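The Spare Room in Cestville

My aunt left me her house in Cestville and a note taped inside the breadbox that said, in full, "Don't let Bustamante have the piano." That was it! No who, no why. I hadn't seen a piano in that house since I was a kid, and I'd been through every room twice by then (three times if you count the night I was looking for the fuse box in my socks).

So I did what anyone would do, I made toast and went to bed. I was sleeping in the spare room, which she always kept made up for guests who never came, and I lay there thinking about a piano.

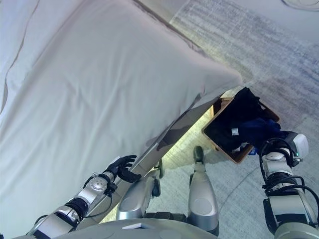
The spare room bed, white sheet and all.

Now, my aunt was a woman who kept receipts. She had one for every can of paint she ever bought, and I found them in a shoebox marked Pronura, which was the company she'd typed letters for until they shut down and gave everybody a clock. Under the paint receipts was one from a mover. Piano, upright, one. Taken to 664 Wernura Road, paid in cash, $300. The date on it was 2/3/22, and she'd drawn a little heart next to it in pencil, then tried to erase the heart.

Well, I had to go, didn't I?

Wernura Road runs out past the feed store and then keeps going long after you've decided you must have missed the turn. I had my aunt's old car with the window that only goes down, and it was April, so I got rained on the whole way. The house was yellow. I could hear the piano from the driveway, somebody playing the same six notes over and over and getting the last one wrong every single time.

I stood on the porch and listened for a good while. It was the tune my aunt used to hum when she did the dishes, and she always got that last note wrong too. I'd grown up thinking that was how it went!
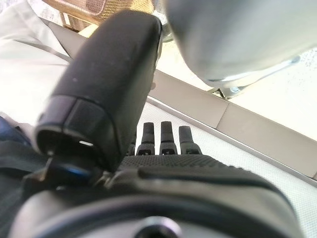 Dagmar Hájek told me to come in before I drowned, and that if Bustamante had sent me I could go right back out and drown after all. I said I was the niece. She looked me over, the way you'd look at a melon, and moved a cat off the only dry chair.

"Seventeen years she came out here," she said. "Every week for her lesson. Terrible. She had no ear at all."

"And Bustamante?"

"He taught her before me. He told her to quit." She banged the lid open wider, like he might be hiding in there. "So she bought his piano when he went broke, and now he wants it back."

I asked what I was supposed to do about it. Dagmar slid over on the bench and patted the spot next to her, and I told her I couldn't play a thing. She said good, neither could my aunt, and put my thumb on the first key.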